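Voyle Slimline Picture Frame, A3: review

The Voyle Slimline is an A3 wall frame sold flat in a card sleeve, with the glazing, mount and backing board already fitted. I bought two for a pair of botanical prints that had been in a drawer since January. One has gone up in the hallway and the other above a desk.

Construction is straightforward. The moulding is solid ash with a clear matt finish, square in section and narrow at the face. The corners are mitred, glued and pinned from behind. On my first frame all four joints closed properly. On the second, one joint showed a hairline gap at the outer edge, visible only with the light behind it. I did not return it.

Glazing is acrylic, supplied with protective film on both faces. The film comes away in one piece if it is started at a corner and pulled low across the surface. Static is a nuisance. Dust settles on the inner face within a minute of peeling, so have the print ready and a soft brush to hand before the film comes off. Reflection is average. Opposite a window the print is hard to read in the afternoon, as it would be behind plain glass. Voyle lists a low-glare sheet as an extra, which I have not tried.

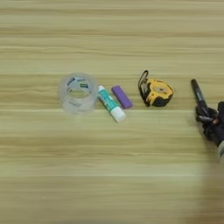

The mount is off-white, bevel cut, with a window slightly smaller than A4. It is described as acid free. The bevel is clean at all four corners, with no overcut. The print has to be fixed to the mount by the buyer, and the instruction sheet says only "secure artwork". Clear tape, the sort that comes on a wide roll with a milky look to its layers, will hold a poster well enough, but it should be kept off anything of value. The adhesive yellows and creeps, and it is difficult to remove from soft paper later. I used gummed paper hinges along the top edge only, which lets the sheet hang and move a little with the humidity. Ryan Kershaw, who frames for a living and looked over both of mine, would have done the same.

The backing board is MDF, held by bendable metal tabs. These are the weakest part of the product. They are thin, they take perhaps a few openings before they loosen, and two of mine bent sideways. Anyone who changes prints often should look at the Rultov equivalent, which has sprung turn buttons. Its moulding is a wrapped veneer, though, and the corners are less tidy.

Hanging hardware is a pair of D-rings and a length of cord. The rings arrive already screwed in, level with each other on both frames. The cord is adequate, but it stretched after the first week and the hallway frame dropped by 7 mm. I replaced it with picture wire. There are no bumpers for the lower corners, and the frame will mark emulsion without them – a small omission, but an irritating one at this price.

The price is £66 for the A3 size. That sits between the supermarket frames and a bespoke job, and the timber and mitres are close to the latter. The tabs and cord are not.

Good points: solid timber, neat joints, a properly cut mount, accurate hanging points.

Bad points: weak tabs, stretchy cord, no bumpers, poor instructions.

I would buy it again for a print that is going to stay put. Order the wire at the same time.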